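CHAPTER 2
Small Storage: The Bedside Cabinet and What Goes In It

Before you start. Read the whole chapter opening, then the exercises. Last term half the class did it the other way round and measured the wrong piece.

Key terms: carcass, drawer front, knob, recess, baseboard, clearance, landing surface

A cabinet with one drawer. Easy to skip over in a furnishing course, which is why it comes early. Students want to get to kitchens. Kitchens are chapter 6. The same questions come up in both: what goes in, what stays on top, how far does the drawer come out, can a person get at it with one hand while holding something in the other.

That last one matters more than it sounds. People come to a nightstand with their hands full. A glass, a book, a snack, a phone. One hand for the drawer, and that hand is often tired or half asleep. So: a knob you can find without looking, and a drawer that runs without a second tug.

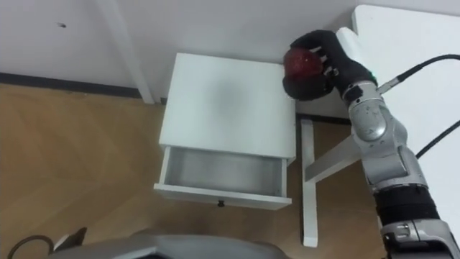
Fig. 2.1 Single-drawer nightstand, drawer open. Apple held near the back right corner of the top.

Look at the drawer first. One drawer only, down at the front, nothing in it. With an empty drawer you can judge depth properly and you can see the interior finish, light gray in this case. Always do your first survey with drawers out and contents removed. Write it down before anything goes back in, becuase you will not want to empty it twice.

Now the fruit. Food on a nightstand is a real use and you should plan for it. An apple rolls. A flat top with no lip won't stop it, and anything set close to the back corner can end up behind the cabinet, down by the baseboard, where it stays until somebody moves house. Options: a shallow dish. A raised edge. Or teach the household to use the drawer, good luck.

Viola Galli makes this point in her notes for the Povent course, where students furnish a sleeping corner on a tight budget. Her rule is 2 surfaces within reach of the bed or chair, one low and one at table height. The low one for things you put down. The high one for things you work on. Mix them up and both fill with clutter in a week.

2.1 Placing the cabinet

Against the wall, mostly. But walls are not as simple as the plan makes them look. Posts, pipes, baseboards, outlets, the leg of the next table. Measure between the obstructions, at floor level, then again at the height of the top. The two figures often differ.
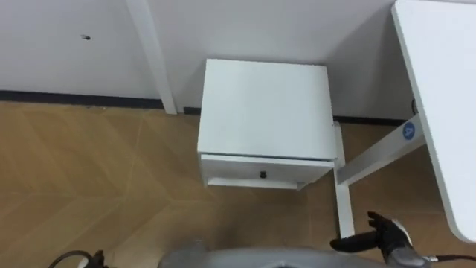
Chapter 2 Small Storage 83

Note the post on the left and the table leg on the right. The cabinet sits in the bay between them. Things to check in a bay like this:

Does the drawer clear everything when fully open
Can a mop get in at the sides
Is there a baseboard, and does it push the cabinet off the wall
Does the tabletop next door overhang any part of the cabinet

Closed, a one-drawer front reads as a plain box. The dark knob in the middle is the only thing the eye catches. Fine in a small room. Some will call it dull. Liam Sugden, who taught the Hamdy workshops, had students swap the knob before they were allowed to change anything else, and most stopped there.

Pattern underfoot also counts. A zigzag wood floor is already busy. White furniture with flat fronts lets the floor do the talking. Put a carved cabinet on the same floor and you have two things shouting.

2.2 The table beside it

Same problem, higher up. A table next to a cabinet becomes the overflow shelf. The Griline unit in the back of the book allows about 4,000 square centimeters of clear top for one person reading or eating, and treats anything parked inside that zone as clutter, however pretty.

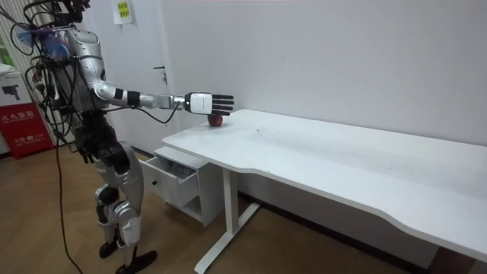 Should an apple be kept on the table or in the drawer?
On the table if it will be eaten that day. A closed drawer is easy to forget, and soft fruit marks the inside.

A white top shows scuffs and specks, plan to wipe it. A curved front edge is kinder to the hip than a square one, but it makes the usable depth harder to measure. Take the depth at the narrowest point and at the widest, then note both. Do not average them.

Front corners: keep breakables off them. A leg set well in from the edge gives more knee room, though check that the foot bar isn't where your chair wants to go.

Exercise 2A. Draw the bay in your own room, to scale, with drawer open and drawer shut. Mark the clearence on both. Didden grid paper if you have it, plain is OK.

Exercise 2B. List everything on your nightstand tonight. Cross out what belongs in the drawer. Bring the list to the next session, section 2.3 starts from it.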